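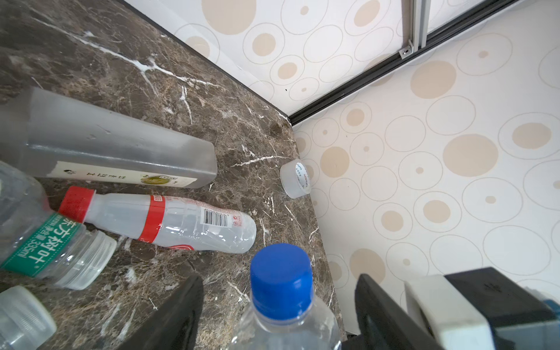 efe_fashola
So the gripper let go of a bottle again last night. Run 126 of 200, lifted it fine, then the fingers just opened halfway across the counter. No error in the log at all! I've swapped the cable and it still does it.

sudum_tom
Sounds like the force limit to me. Thin plastic gives when you squeeze it, the reading dips and the controller thinks it's holding nothing. Put the threshold up a bit?

efe_fashola
Tried that (712 up to 856) and it crushed one instead, so I'm not keen.

wgorecki
I don't agree with Tom. A dip would show in the log. Mine did exactly this in August and it was the supply sagging whenever the wrist turned. And please keep your hands out of there while you're testing, mine snapped shut again straight after and I had a black nail for weeks.

sudum_tom
Still say threshold, but fair enough, measure the supply first.

efe_fashola
Will put a meter on it tonight, hands well back.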